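Progress report, second period
Household cloth handling from hand-held demonstrations
Prepared for Skustent by Inès Chauvin
Jan 26, 2024

Summary

We were asked to find out whether demonstrations recorded in people's homes with hand-held grippers are good enough to train a two-arm policy that folds and sorts laundry. The short answer for this period is that the policy got better, but I don't think we can yet say why. The original proposal said that variety of homes would be the main driver. Our own results support that less strongly than the draft circulated in October made it sound, and I would ask that the draft no longer be quoted.

Data collected

The set now stands at 3,262 demonstrations. After screening, 2,018 were kept for training. The rest were dropped for lost tracking, for one gripper drifting out of step with the other, or for an operator stopping before the task was finished. That is a heavy loss. The proposal assumed we would keep most of what we recorded, and the budget was drawn up on that basis.

Jannik Thiele went back through the dropped recordings from the Mirham homes. He found that tracking tends to fail on plain bedding and plain walls, when the view has little in it to hold on to. Printed sheets do better. This is awkward for us. It means the screening step is quietly choosing which homes end up in the training set, and a policy trained on it has seen more patterned beds than exist in the world we want it to work in. I don't have a fix. We have asked operators not to add objects to a room to help the tracking, as that would only swap one bias for another.

The main result

On the test bench at Lill, the policy trained on the full screened set completed 62 percent of towel folds. The earlier policy, trained on the smaller set, did clearly worse. Hauke Nolte reads this as proof that more homes means better folding. I read it as proof that something changed. Between the two runs we added homes, added demonstrations, replaced the jaw pads and moved to a newer image encoder. We can't hand the credit to the one item on that list that happens to be in the project title.

There is also the question of what counts as a completed fold. The bench score accepts a towel with corners that don't meet, so long as it ends up in a stack. Kai Kohlhase rescored part of the set with a stricter rule and the number dropped. He and Hauke don't agree on how the stricter rule should treat thick towels, so I'm leaving his figure out until they do. Please treat 62 percent as the generous version.

Soft items on soft surfaces

Most of our trouble is here. A towel on a hard table stays roughly where it was put. On a bed, the mattress gives under the fingers, the sheet comes up along with the item, and the policy seems to have little idea which layer it has hold of. In the bench trials it often pinched both and pulled. The demonstrations may be part of the cause. A person holding the grippers can feel through the handles when the sheet has been caught and will let go and try again, often so fast that it barely shows in the recording. The policy gets the pictures and the finger positions. It doesn't get the feel.

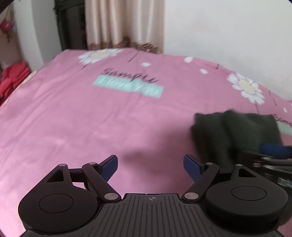 Brendan Nic Aodha has suggested keeping these small corrections as separate labeled segments, so that the policy sees more of them during training. It's a fair idea and cheap to try. I would only caution that it was also the idea behind the retry labels last year, and those made no difference we could measure. If it goes ahead, I want the test written down before the training run starts, including what result would make us drop it.

Changes to the plan

We would like to pause recruiting new homes for now. The Skedville households that have already signed up will go ahead, and we won't approach others. The time goes into a controlled comparison: same encoder, same pads, same number of demonstrations, with only the number of homes changed. We will train 5 copies of each policy from different starting seeds. The current claim rests on a single training run per condition, and I'm not comfortable defending it in front of reviewers.

Hauke objects to the pause. His view is that the homes are the hard part to get, and that the comparison can be done at any time. He's right about the first half. His note is attached to this report in full.

Spending and risks

Equipment is on budget. Operator hours are over, almost entirely due to repeat sessions after tracking failures. If the screening losses stay where they are, we will run out of paid hours before the planned end of collection, and no amount of rearranging on our side changes that.

The larger risk is that the comparison shows no effect from the number of homes. In that case the case for the next phase would need to be rewritten, and I would like to discuss with you beforehand what Skustent would want to do. The test protocol will be sent to you for comment before any training starts.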